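White enamel on table top still tacky after weeks, do I strip it or wait?

Home Repair Forum > Painting and Finishing > Furniture
Thread 1173

eastporch
Posted 2025-04-08

I repainted the top of our kitchen table and it never got fully hard. It's a Nishimura table, solid wood, bought used when we moved to Rillen. The old finish was a clear coat of some kind, probably polyurethane but I don't know for sure. I wiped it with a damp rag, sanded it lightly by hand, put on one coat of Plindness primer, and then two coats of Drinovix waterborne enamel in white, satin.

It has been 5 weeks. It feels dry if you run your hand over it, but anything left sitting on it sticks. A dinner plate makes a small ripping sound when you pick it up. A paper bag from the store left some of its paper behind. I can push a fingernail into the paint near one end and leave a dent. The other end seems harder, but not by a lot.

I painted it in the garage, which was in the 50s most days and colder at night. The second coat went on the same evening as the first because the can said recoat in four hours. I brought the table inside two days later.

I would like to know if it will harden if I leave it alone, or if I have to take it all off. I'd also like to know if a clear coat over the top would fix the sticking. We are having family over in June and I need a table people can eat on by then.

mapleandpine

A clear coat will not fix it. If the paint underneath is soft, a hard film on top of it can crack or wrinkle, and you still have soft paint. Leave that idea alone for now.

What you are describing has a name, it's called blocking. Latex wall paint does it forever on shelves and tables. Enamels made for trim and cabinets are supposed to get past it, but they need warmth and air to cure. Dry and cured are two different things. Dry to the touch takes an hour or two. Cured takes a month at room temperature, and longer if the coats were thick or the air was cold.

In your case I think two things went wrong. The garage was too cold. Most waterborne paints want the air and the wood above 50 degrees the whole time the film is forming, including overnight. Then you put the second coat on before the first one had given up its water. The four hours on the can is for 70 degree air. At 52 degrees I would have waited until the next day at least.

Before you strip anything, try this:

Take everything off the table, including any tablecloth or mats. A cloth holds moisture in and a vinyl one can react with the paint.

Put the table in the warmest dry room you have and run a fan across the top on low. Don't aim a space heater at it.

Leave it 2 weeks. Then do the fingernail test in the same spots.

If it's harder, keep going. If nothing has changed, the paint isn't going to cure and you will have to remove it. Soft paint clogs sandpaper right away, so start with a plastic scraper and a gel stripper that's labeled for water-based paint. Read the label on gloves, the thin kitchen ones dissolve in some of that stuff. Wash the wood with whatever the label tells you to use, let it dry overnight, and then sand with 120 and 180.

dustpan_44

just put a glass top on it. we did and never thought about it again

mapleandpine

Glass over soft paint will glue itself down. Please don't do that until it's cured.

hallcloset

I agree with most of the above. I'd add that you never mentioned cleaning off grease. A damp rag doesn't remove kitchen grease or furniture polish, and primer over polish stays weak. To check, score a small X in the paint on the underside edge of the top, press packing tape over it, and pull. If the paint comes off down to the old finish, waiting won't help and you may as well scrape now.

When I redid ours I cleaned it twice with degreaser, rinsed, sanded until the shine was gone, and used thin coats a full day apart. I used a foam roller and stopped touching it once it was covered. It was in the spare room with the heat at 68. We waited 8 days to set anything light on it and a month before plates. It cleans up fine with dish soap. I would stay away from spray cleaners with ammonia for the first few months.
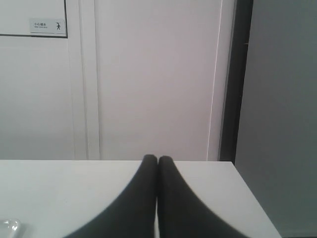

If you do end up stripping it, buy a fresh can of primer too. Yours may have been through a freeze in that garage, and primer that has frozen is no good even if it stirs up smooth.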